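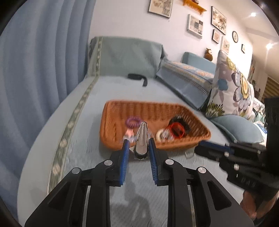
Two grippers, one basket of hair clips

Faustine Lemaire has a rule for comparing grippers: leave the lab out of it. Her test for the Ostville workshop takes place on a sofa, with a woven basket and whatever hair accessories fit inside. The basket matters as much as the clips. Its rim gets in the way of wide fingers, and a clip lying against the side is hard to reach from above.

The tools are hand-held. A person does the moving, and the jaws do the holding. Lemaire and her colleague Kamlesh Kashyap wanted to know which of 2 finger pads to keep for the Cullska arm, a smooth one or a ridged one. They set a budget of 300 picks for each pad and wrote down every slip.

Metal clips were the first worry. They are narrow and hard, and a tapered one gives the jaws very little flat surface. Kashyap found that the angle of approach made more difference than squeezing harder. The ridged pad did better on thin edges. The smooth pad was easier to clean - a small point, but one he kept in his notes.

Plastic clips bend. Close the jaws on the finger tabs and the clip opens, which changes its shape in the grip. Lemaire now takes them low, near the prongs, and leaves the tabs free.
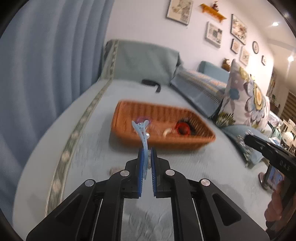

Does a pad that works by hand also work on a robot arm?

Often, but it has to be tested again. A person corrects a poor angle without thinking about it, and an arm only does so if its controller has been set up for it. The Cullska trials start in May, with the ridged pad fitted first.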